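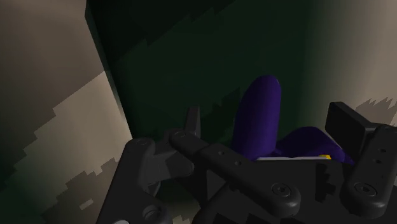 January 27, 2022

Glue pot again. The hide glue batch from before the holidays has gone the way of all hide glue left by people who say they'll be back tomorrow. Threw it out, scrubbed the jar, opened the window. Anyone who smelled it in the hallway can take it up with me, or with the horse.

New batch: 1 part dry granules to 1.5 parts cold water by weight, soaked overnight, then into the warmer at 140 F. The dial on the Joltero warmer says 140 and means 151, so I've put a pencil mark where 140 lives. Please don't erase it. It was erased in March and we cooked a whole pot into something that would not have held a stamp.

Test joints, maple to maple, edge glued, no clamps, just rubbed and left:

A – fresh glue, wood at room temp. Held. Broke in the wood when I leaned on it.
B – same glue, wood warmed on the radiator first. Held. Broke in the wood, and took a bit more leaning.
C – same glue, wood from the back shelf by the outside door. Gelled before I got it lined up. Came apart in my hands with a sort of sigh.

So warm the wood. Teodoro Mercado has been saying this for 9 years and was very gracious about it, for him.

The Lillgate chair is still in pieces on the bench. Back legs are cleaned up, old glue steamed out of the mortises with the kettle and a turkey baster. Two of the tenons are loose enough to rattle. I tried a shaving wrapped around one and it fits well. The other has been "repaired" at some point with what I believe is bathtub caulk, and I'm not ready to talk about it.

Owner wants it back by March and has asked whether the finish can be "the same but nicer." I said I'd look into it.

Sandpaper: we're out of 220 again. There is a lot of 2000, which somebody ordered for reasons of their own, and it will outlive us all. Wirkon invoice 587 is pinned over the sink. It has the paper on it but the box didn't. Called, left a message.

Next time:
glue up the back legs first, dry fit everything twice
try 11 percent more water in the mix, C might have had a chance if it were thinner
ask Lytvynenko for their offcuts, the maple is nearly gone
label the jar with a date, in ink

Warmer is off and unplugged. Lid is on.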